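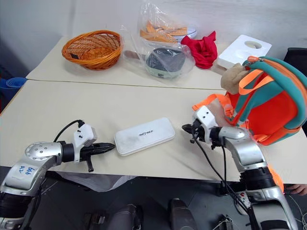

## Table Things, part 2: README

This folder is about ordinary objects that stand on a table and wait to be put in their place. The table is two sections pushed together, cream-white, with a seam across the middle. Please remember the seam when you read the notes, we write "near" and "far" always from it.

## What lies on the table

Small things go on the near section. The white case with rounded corners belongs there; the lettering on its lid looks like "BITREE", and we keep this spelling in the notes until somebody reads it better. It is laid diagonally, and it should not be straightened.

The far section is for the basket and for things in clear plastic. The basket is orange wicker, round and shallow. In the object list it is called "basket, orange" — not "bowl", as in part 1.

## Files

- objects.csv — 60 rows, one object per row
- notes/ — 419 short notes in English
- changes.txt

## Known problems

Clear plastic is difficult to name. Some notes say "bag", others "wrapping", for the same object. Frida Laxdal corrected the first 3 batches in May, the rest is still mixed. If you are not sure what is inside, write "wrapped object" and leave the guess out.

Object names were checked by Védís Hafstein and Benedikt Wyss.

Last change: October 22, 2021

Contact: Corina Eberhard, Fodar | © 2021 Fodar | Back to top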